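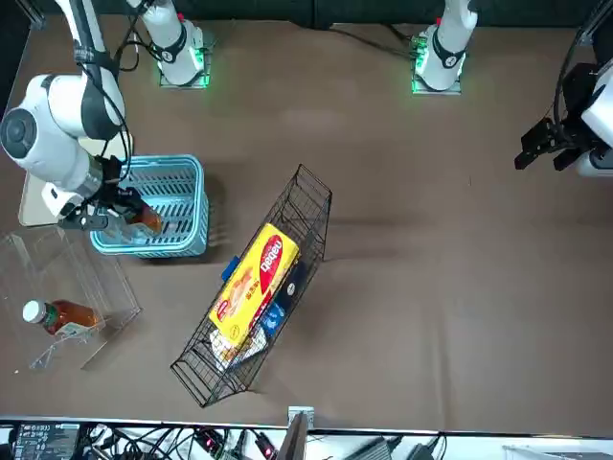 Home Stories Clubs Events Contact

Packing the shopping with Giang Cao

I'd been promised ten minutes with Giang Cao and ended up staying most of the afternoon, which is what happens when you ask a robotics student about tea bottles.

Giang is in third year at Gerkeder College and runs the Plevora project, a student club with 17 members and two robot arms bolted to one table. They're getting ready for the Vokaseck student challenge, where each team has to move a small load of groceries into a shopping basket. Sounds easy, right? I said so out loud and got a very patient look.

"A box is lovely," Giang told me. "A box has flat sides and it stays a box. Then you hand the arm a bottle and it's got a curve, and the drink inside moves, and you're squeezing with two fingers. Go and pick up your lunch with two fingers and tell me how you go."

(I tried it later with a muesli bar. Fine. I tried it with a yoghurt. Not fine!)

The way they teach it is by driving the arms by hand and recording every go. By the time I visited they had 1,042 recordings and had kept 1,029 of them. I asked what got the others thrown out. "Mostly me," Giang said. "I'd get halfway through and someone would ask where the hex keys were, and I'd look up. You can see it in the recording, the arm just sort of wanders off."

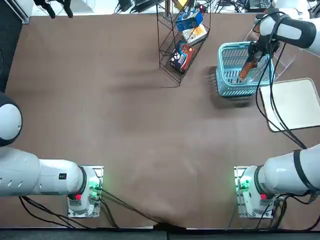
The angle of the wire rack was a whole argument, apparently. Half the club wanted everything lined up neatly with the table edge and Giang wanted it crooked. "Real shops are crooked. If we only ever practise with things square, then the first time a judge bumps something we're stuffed." Giang won that one, and I got the feeling it hadn't been the last word.

I wanted to know about having two arms as well. Do they both get a turn? "They do, but they get in each other's way like people in a small kitchen. So we did 200 goes early on just on keeping clear. Really boring. Nothing got packed at all, it was only arms being polite to each other."

There's a lot of fiddly stuff I hadn't thought about, like the clear stand the tea sits on. Giang reckons see-through plastic is the worst thing in the room for the cameras and spent a good chunk of May on it. I asked why they don't just swap it for something painted and Giang laughed – the club did vote on that, and keeping it won by one.

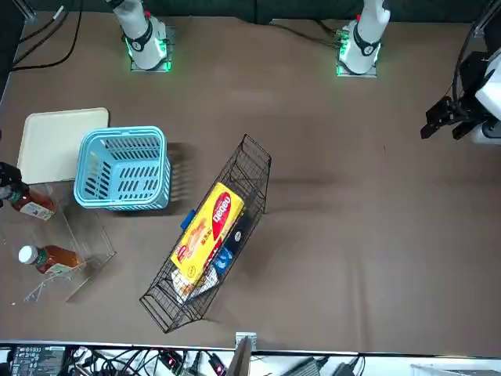 The Plevora table, with tea on the stand and the snacks in the wire basket.

My favourite bit of the chat had nothing to do with the challenge. Giang started at Gerkeder in accounting, came along to a club night for the free pizza and changed courses the next term. "My mum still asks when the robot will do the tax," Giang said. "I tell her it's only up to groceries."

And would the club be happy just to finish? "Oh, no. We want to win it. Write that down."

Comments (3)

marlo_b: The bit about the hex keys is every workshop I've ever been in. Good luck at Vokaseck!

Tess: Is the club open to first years or do you need to know some programming already? My daughter's keen.

old fitter: Crooked is right. We used to test everything square at work and paid for it every time. Would like to hear more about the grippers and what they put on the fingertips, if there's a part two.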